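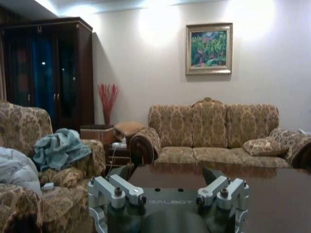
Session 5: Wrist views, shiny tables and the laundry chair

Vadollow Home Robotics evening course
Notes by Ashton Doolan

Before you start

You'll want your notes from session 4 (frames and transforms) open next to these, and the session folder downloaded. If you missed last time, read the bit on hand-eye calibration first and come back. I rattled through the end of it, sorry, so I've put a slower version in section 2.

Most of you are building at home on a kitchen table or a bench in the Vadollow shared workshop, and most of you have got to the stage where the arm moves, the gripper opens and shuts, and the camera gives you a picture. Lovely! Now you have to get it to do something in a room with furniture in it, and that's where my own build spent most of February going wrong.

My build is called Hoani. It's the tidy-up software that sits on top of two arms, with one view from the wrist and one from the head, and the task for this term is to find soft things and small things that are out of place and put them in a basket. It's a living room job, so I do the testing in a living room. You don't need two arms for the exercises. Everything below works with one, apart from exercise 4.

1. What the wrist sees and what it doesn't

The first thing you notice with a wrist camera is how much of your picture is your own gripper. With the links and the plate in view you lose a good slice of the bottom of every image, and it's the slice nearest the thing you're trying to pick up. Annoying, but it's also useful, as the gripper is the only object in the room whose position relative to the camera you know beforehand.

So do two things with it.

Make a mask. Grab a still with the fingers open, another with them closed, and paint over everything that belongs to the gripper in either one. Save the union of the two. Anything your detector finds inside the mask gets thrown away. My detector once found a pair of scissors that turned out to be the finger links, and it found them in every single image, very confidently.

Keep a check point. Choose a feature on the fixed part of the gripper that is always visible: a small hole, a screw head, a corner of some lettering. On start-up, look for it and compare with where it was last time. If it has moved by more than 2 pixels, the camera has shifted on its mount and you should stop and recalibrate. I don't use the fingers for this, as they move, and I don't use the edge of a dark plate either. Over a dark tabletop that edge all but vanishes.

One for the bench builders: my home-made camera bracket (the one we passed round on Tuesday) puts the lens 51 mm behind the mounting face. If you print the file from the folder without altering it, that's your starting number too. Measure yours anyway. Printers have opinions.

2. Hand-eye calibration, the slow version

You have a camera fixed to a wrist. You know where the wrist is, from the joint angles. You want to know where the camera is relative to the wrist. Call that unknown transform X.

Put the calibration board somewhere it won't move. I use the Skostura board from the cupboard, but a printed sheet glued flat to a bit of MDF is fine. Move the wrist to a pose, take a picture, write down the wrist pose. Then do it again from somewhere different. For each pair of poses you get one equation, AX = XB, where A is how the wrist moved and B is how the board appeared to move.

What trips people up:

Not enough rotation. If you only slide the arm sideways, the equations hardly tell you anything about the offset. Tilt it, roll it, be generous.

Moving too soon. Let the arm settle before you take the picture. I wait half a second and still throw one out now and then.

Glare on the board. If your printed sheet is glossy and there's a ceiling light over it, half the corners disappear at certain angles. Use matt paper.

Mixing up the direction of the transform. Camera-to-wrist and wrist-to-camera are both perfectly sensible things to want, and your library will give you one of them without telling you which. Check by holding the gripper over the board and asking where the board is. If the answer is behind you, invert it.

3. The room as a test rig

I like a real room because it's full of things I'd never think to put in a simulated one. Take a damask sofa. It's covered in big repeating flowers, the cushions are in the same fabric as the seat, and the armchair matches the lot. To you and me there's obviously a cushion leaning there. To a segmentation model, a matching cushion on a matching sofa is a slightly lumpy bit of sofa. The only real clue is shape, so if you have depth, lean on it.

Then there's the table. Polished dark wood behaves like a poor mirror, and it shows you the sofa and the lights upside down and smeared. Depth cameras that work with projected patterns often do badly on this sort of surface, and you can end up with holes in the depth map or (worse) points that sit underneath the tabletop. If your planner believes those points, it'll think there's space to move into where there is in fact a table.

My fix is dull. I fit a plane to the tabletop using only the points near its edges, where the trim gives better texture, and then I declare everything below that plane, within the table outline, to be solid. The code for this is in the folder as flokex_plane. Flokex started out as my name for the whole collision layer, and now it's mostly the one function that works.

The head view is what makes this possible, since from up there you get the table, the floor and both grippers together and you can see how they relate.

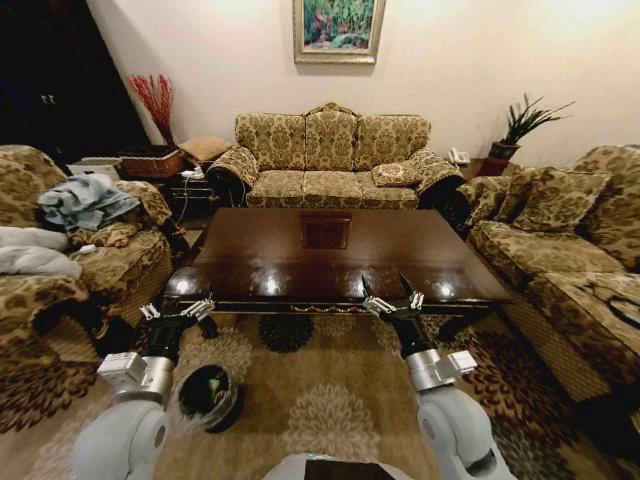
So the rule I've settled on is that the head decides where to go and the wrist decides how to arrive. The head picks a target, plans a path that stays clear of the table edge, and brings the gripper to a standoff point. On my setup the standoff is 295 mm from the target. From there on, the wrist view takes over and the head only watches for trouble.

Why that distance? Any closer and the target slides in behind the mask from section 1 before the wrist detector has had a proper look. Any further and small objects are too few pixels across. Yours will be different, depending on your lens, so find it by experiment (exercise 2).

Low edges deserve extra care. A gripper coming in at table height has its fingers near the top edge and its forearm somewhere beneath, and people nearly always model the fingers beautifully and forget the forearm. Put a fat cylinder round it in your collision model. Fatter than that.

4. Ordering the jobs

A heap of laundry on an armchair looks like one target and is really several, all tangled up. I tried three ways of handling it and I'll save you the first two. What works tolerably is this: find the highest point on the heap, go in from above, close, lift a little, and look again. If the heap has changed shape, you've probably got one item and you can carry on. If the whole heap has come up with you, put it down and choose a different point.

Garments with a plain colour go first in my list, because against patterned upholstery they're dead easy to segment. Pale blankets go second. Matching cushions are on a "leave alone" list altogether, seeing as they live there.

Small round containers are on the "wrist must confirm" list. From the head you get a dark circle with something in it, and on a patterned rug a dark circle could just as well be part of the pattern. Go to the standoff, look again with the wrist, and only then decide. Also, find out which way up it is before you grab it. A container with contents is a container that can be emptied on to a rug.

Cables are on the "never" list. Power strips, phone leads, anything coiled on a seat. Hoani treats any thin, long, curvy thing as out of bounds and draws a margin round it, and I'd ask you all to do likewise. I know that means a drawstring counts as a cable. I can live with that.

5. Exercises

Exercise 1. Make your gripper mask. Bring the two stills and the mask to the next session, on a stick or in the shared folder.

Exercise 2. Find your standoff. Put a matchbox on a plain surface and back the wrist away from it in small steps, noting where detection starts and where it becomes unreliable. Choose a point comfortably inside the good range. Repeat on a patterned cloth and see how much of the range you lose.

Exercise 3. Fit a plane to the shiniest table you can get at. Plot the points that fall below it. Switch the lights on and off and plot them again.

Exercise 4 (two arms only). Bring both grippers to the near edge of a table and have each one report the position of the same corner. Write down the disagreement. Anything under 5 mm and you can be pleased with yourself — mine was a good deal worse the first time, and the cause was a bolt.

Exercise 5. Write your own three lists: take, confirm, never. Swap with somebody else and look for a household object that breaks theirs.

6. Odds and ends

Keep your emergency stop where you can reach it sitting down. Run new code at low speed with the gripper empty, then at low speed with something soft, and leave crockery for next term.

If your wrist images look fine and the arm still misses by the same amount in the same direction each time, it's calibration. If it misses in a different direction each time, check the mount, then the timestamps. Camera lag caught out half the group last year, me included.

Bench slots at Vadollow are on the sheet by the door. Please put the Skostura board back in its sleeve when you've finished with it, and bring a jumper for next week, as we'll need something to fold.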